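Home | Projects | Lab Notes | Team | Contact

Gripper Comparison, Part 2
Getsemaní Cuevas

So after the Dandmont fingers kept slipping in February, I switched to the parallel gripper we call Lobo and started over on the handle task. The idea is simple (ha!): come down over the cream plastic piece with the fingers open, close on a handle, lift.
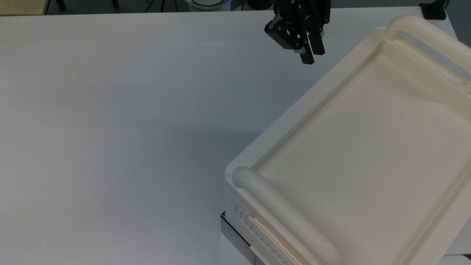 I ran 200 tries with each set of pads, mostly on Wednesday nights, and Lobo missed 46 with the hard pads. Most of those were my fault – I'd set the approach angle too steep and a fingertip would bump the handle before closing. The soft pads were way more forgiving, and I only missed 5!

For the second round I raised everything up on the brown box, so the arm didn't have to reach so low.

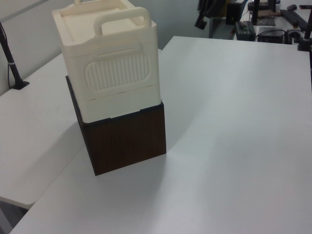
Did the extra height change which pads worked better?
The soft pads still won, but the gap got smaller and the hard ones stopped bumping so much.

Next I want to try the Pusance controller with the same pads.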